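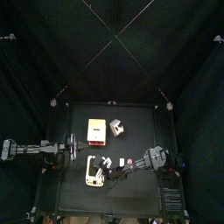

글 Plemen 홍보 담당 | 2023년 9월 26일

Plemen, 원격 조작 시연 수집 서비스 'Skivbridge' 정식 공개

안녕하세요, Plemen에서 홍보를 맡고 있습니다. 보도자료는 딱딱하게 써야 한다고들 하는데, 저는 오늘 좀 신이 나서 그냥 편하게 쓰겠습니다!

저희가 2월부터 시범 운영해 온 Skivbridge를 드디어 정식으로 엽니다. 양팔 로봇에게 작업을 가르치고 싶은 회사가 물건과 작업 내용을 보내 주시면, 저희 Teresthorpe 작업실의 조작자가 로봇 팔 두 개를 원격으로 움직여 시연 데이터를 만들어 드리는 서비스예요. 상자나 작은 블록, 플라스틱 홀더처럼 손바닥만 한 물건을 다루는 탁상 작업이 지금 저희가 제일 자신 있는 분야입니다.

작업대는 검은 천으로 벽을 둘렀고 바닥에는 짙은 회색 매트를 깔았습니다. 저도 얼마 전에 조종간을 잡아 봤는데요, 왼팔로 상자 쪽에 다가가면서 오른팔을 홀더 위에 맞추려니 머릿속이 하얘지더라고요(조작자분들 정말 존경합니다). 처음 온 조작자는 20시간 연습을 마친 뒤에야 고객 작업에 들어갑니다.

시범 기간에 받은 작업은 모두 139종입니다. 그중 49종은 양팔을 같이 써야 하는 작업이었고, 첫 고객인 포장 설비 업체 Beyene도 여기에 속해요. Beyene 쪽에서는 상자를 놓는 각도까지 꼼꼼하게 적어 보내 주셔서 저희 지침서가 꽤 두꺼워졌습니다. 실패한 시연도 버리지 않고 따로 표시해서 함께 드리는데, 이건 고객분들이 먼저 부탁하셨던 부분이라 정식판에도 그대로 넣었습니다.

신청은 오늘부터 Plemen 홈페이지에서 받습니다. 물건 사진과 원하는 동작을 짧게 적어 주시면 2주 안에 견적과 시험 시연 영상을 보내 드려요. 깨지기 쉬운 물건은 여분을 넉넉히 챙겨 주시고요!

취재나 Teresthorpe 작업실 방문을 원하시는 기자분들은 홈페이지의 언론 문의란에 남겨 주세요. 조종간도 직접 잡아 보실 수 있게 자리를 마련해 두겠습니다.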